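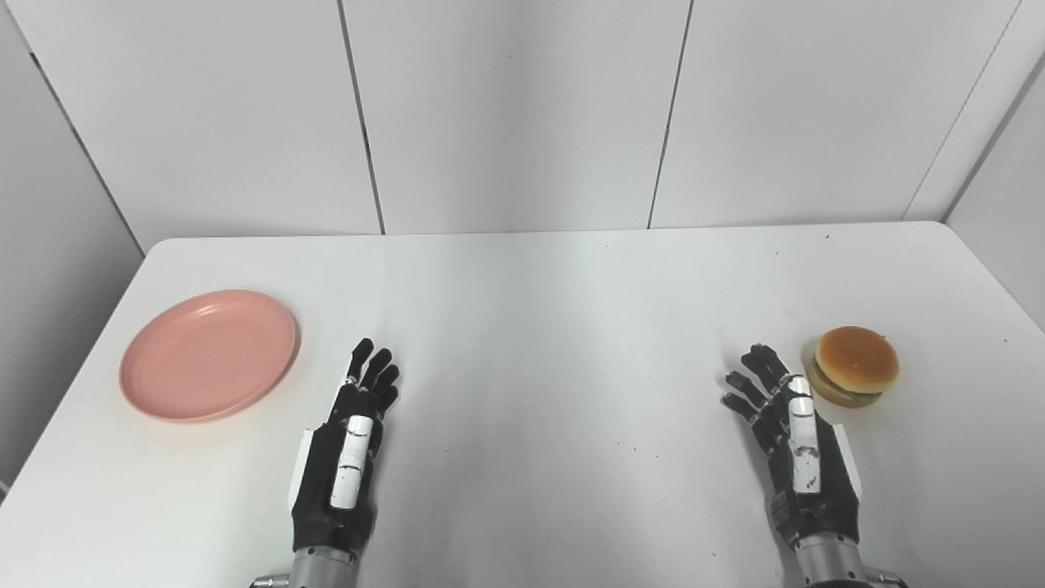 Handout 3: Planning and budgeting a two-hand bench cell

Unit: Equipment Planning for Automation
Prepared by Napaporn Chaimongkol
Updated 30 Jun 2021

What you need before the tutorial

Please read this handout together with the blank budget sheet. Bring a calculator, and bring also your own notes from the site visit. We will work on one cell only, the tabletop cell with two robotic hands, a plate and a hamburger. In the tutorial, each group will prepare a purchase plan for a similar cell at our Itdale campus.

Many students begin with the hands, for the reason that the hands are the most interesting line. I ask you to begin with the task. Write in one sentence what must be moved and where it must finish. For our exercise the sentence is: "Pick up the burger at the right side and put it on the plate at the left side." All the other lines of the budget must serve this sentence.

3.1 Questions the task sentence should answer

How far is it between the objects? The plate is at the left of the left hand and the burger is at the right of the right hand, with open table in the middle. If one arm must do the whole job, it needs to reach across. If the burger is passed from hand to hand, the reach can be shorter, but the programming time becomes longer. You must choose one and write it down, as the price is different.

What shape is the object? A domed top and a flat base is a different problem from a box. Ask the supplier if you can try your own object before you sign the order.

What is under the object? A shallow plate with a raised rim is easy to place things on, but the release height has to clear the rim.

3.2 Lines of the budget

Hands, left and right. Order as a pair and check that the quote says both sides. Last year one group had a quote from Haston for two right hands, and they noticed it only at the presentation.

Arms and wrist adapters. The adapter is often quoted separately. Ask for the drawing of the bolt pattern.

Table and enclosure. See the next section.

Head camera and mount.

Props and consumables. This line is small, but do not leave it at zero. In our sample budget it is $252 for the year, and this includes replacement plates.

Installation and training. Billwood gives three days of training with the arms. Thongdee charges for it by the day. 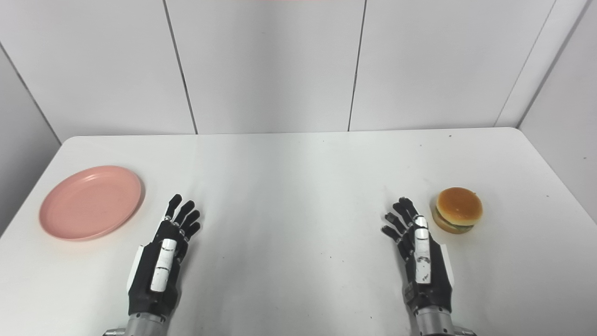
TABLE AND ENCLOSURE

The white table and the white wall panels are a purchase decision too, so treat them with the same care as the hands. For the table and panels together, our sample quote is $2,721, delivered but not assembled. Please compare the following points between suppliers.

Colour and finish. A pale, plain background helps the camera to separate the plate and the burger from what is behind them. A matte top is preferred. White also shows every small speck and smudge, so put some hours of cleaning in the labour line.

Corners. Rounded corners on the tabletop cost a little more. I recommend them where people walk close to the bench.

Panels. Large panels give fewer seams, but check the width of your doorway first. At Itdale the door is narrow and the lift is small.

Lighting. Ask for soft, even light. Strong shadows beside the fingers make the vision work harder. If the room lights are not enough, add a separate line for lamps and cabling, and do not hide it under "miscellaneous".

3.3 Timing of the order

Our budget year starts in January. Long delivery items (hands, arms) should be ordered first, and the table can follow. Do not book the installer until the adapters have arrived and someone has opened the box.

Exercise for the tutorial

Make your plan on one page. Show the task sentence, the chosen reach option, all budget lines with the supplier name, and one line you would cut if the total is too high. Wálter Muñoz will mark the plans and will return them in the following class. Questions about the budget sheet go to him also.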